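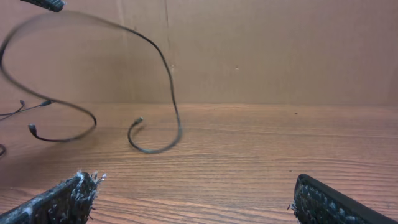

Photo: Hinata Higuchi / Fuvow. Wrist camera view, Dunen gripper, cable exercise.

Section 2: Your first cable pick-up

By now you should have the Dunen gripper bolted to your arm, the wrist camera plugged in and a live picture on your screen. Well done, the fiddly part is behind you! Cable work is the bit of this kit we enjoy most, and it's where most owners end up spending their evenings. A cable never lies the same way twice. It twists, it springs back, it swings about when you lift it, and the first time the fingers close neatly on one you will probably want to show someone.

Set aside a quiet hour for this section. You can stop after any numbered step and come back later, as long as you park the arm first (see Section 1, "Parking and power").

What you need

The gripper with both padded fingers fitted
The Tanabe control app, open on the Manual page
One light, thin cable with small plugs, not connected to anything
A flat tabletop
A plain backdrop. Cardboard is fine, and a seam or a crease in it does no harm
The lint brush from the accessories bag

CAUTION: Never practise on a cable that is plugged in at either end. A swinging plug can knock against the camera or the table, and a live one can short.

Preparing the table

1. Clear the table of everything the arm could reach, apart from the practice cable. Small crumbs are not a problem.

2. Stand the backdrop along the far edge of your work area so that its bottom edge meets the table in a straight line. On screen that line gives you a very handy sense of height as the arm moves up and down.

3. Choose colours that contrast. A black cable over light brown wood and tan cardboard shows up beautifully, and you can follow even a thin cord without squinting. If your table is dark, lay a sheet of pale card on it.

4. Sort out the light. You want it soft and even, with no lamp pointing straight at the table. A faint sheen on the wood is all right. If you see a bright white patch on screen, move the lamp or turn it to face a wall.

Checking the fingers

5. Tap Open Wide. The fingers should spread to the two bottom corners of the camera picture, leaning in towards each other, with a broad gap of table between them. If you can only see one of them, go back to "Centring the camera" in Section 1.

6. Look at the pads. They are meant to be fuzzy! The surface is similar to a hook-and-loop strip, and it holds a smooth cable much better than bare plastic does. Pale specks, bits of lint and a few stray fibres along the edge are normal after even light use.

7. Brush each pad with short strokes towards the fingertip. Don't pull at loose strands, just snip any that hang in front of the camera.

Note: A ragged top edge on a pad looks worse than it is. Change the pad when it starts to lift from the finger or when a cable slides through a closed grip. We rate a set of pads for 2000 closes, and the app keeps the tally for you under Care.

Picking up

8. Lay the cable on the table in a loose curve, with its middle under the gripper and both plugs well out to the sides.

9. Set Speed to 2. Leave it there for your first few tries, however tempting the slider looks.

10. Lower the arm with the Down button until the fingertips are just above the wood. Use short taps, and stop at once if you hear a scrape.

11. Tap Close Soft. The fingers come together until they feel something between them, then hold.

12. Raise the arm slowly and watch the cable on screen. If it slips, tap Open Wide, go back to step 8 and move your grip point a little way along.

CAUTION: Keep your face and hands out of reach while a cable is hanging. Small metal-tipped plugs are light, but they can whip round on the end of a loop faster than you expect.

When the cable swings

Loops in the air are part of the fun and also the hardest thing for the camera. A moving cable looks blurred, sometimes with a doubled, ghostly line, and the app can't tell where its edges are. Your camera is fine. Do the following:

13. Tap Hold. The arm stops where it is.

14. Wait until the line of the cable looks sharp again on screen. With a light cable this takes roughly 16 seconds.

15. Tap Find Plug. The app draws a ring round each plug tip it can make out. Tap the ring on the one you want.

Note: If you have several cords near each other, the app may ring the wrong tip. Thin dark ones are easily mixed up. Take the spares off the table until you have the knack.

Masaru Hoshino, who wrote the Find Plug feature, likes to practise with a cable that has been coiled tightly in a drawer for months. It springs into S-shapes and hooks all by itself and makes a splendid challenge, but leave that for your second session.

Finishing up

16. Lower the cable to the table, tap Open Wide, then Park.

17. Brush the pads once more and fit the camera cap.

If you get stuck, the Drondville help desk answers calls from Monday morning onwards, and the team there love a tangled cable. Have your app version ready. Section 3 covers guiding a plug into a socket.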